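Category: Textbooks / Automation / Sample chapters

Chapter 7
Comparing Hand-Held Grippers

Tumaini Mwakyusa and Lilian Urio

In the last chapter we have chosen an arm and a controller. Now we come to the part which touches the work. Many students think a gripper can be chosen from the catalogue, by its opening and its force. These numbers are useful, but they say little about how the tool behaves when a person must carry it the whole morning.

At Prandcombe we compared two hand-held models, the Pokano and the Moneck, over 129 trials. Each trial used the same 4 tasks: pick up, turn, place and hand over. The operators were new to both tools – this was our wish, so that old habits would not colour the results.

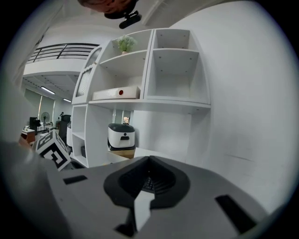
Before any trial, write down three things for each gripper: the shape of the finger, the material of its pad and how the finger is held in the body. A small difference in the mount can change the grip more than a stronger spring. Check also that the marker cube sits firmly. If it moves even a little, the recorded path of the hand will be wrong, and you may blame the finger for an error of tracking.

Thin objects deserve their own trials. A box forgives a poor angle, but a pen rolls between the pads and shows the fault at once. For this reason we begin with thin objects on a desk of ordinary height and leave the larger ones for Section 7.4.

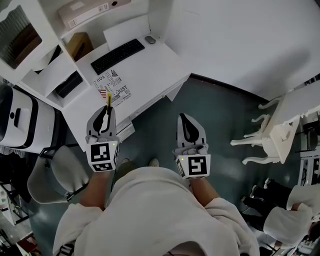 Figure 7.2 Two hand-held grippers in use at a desk. The left one holds a thin yellow object.

When both hands are working, record the results of each hand separately. Most of our operators were slower with the left hand, and an average of the two would hide this. The scoring sheet in Section 7.1 has a column for each hand and a third one for the operator's own remarks.

© Taipe Learning. Contact the publisher | Back to top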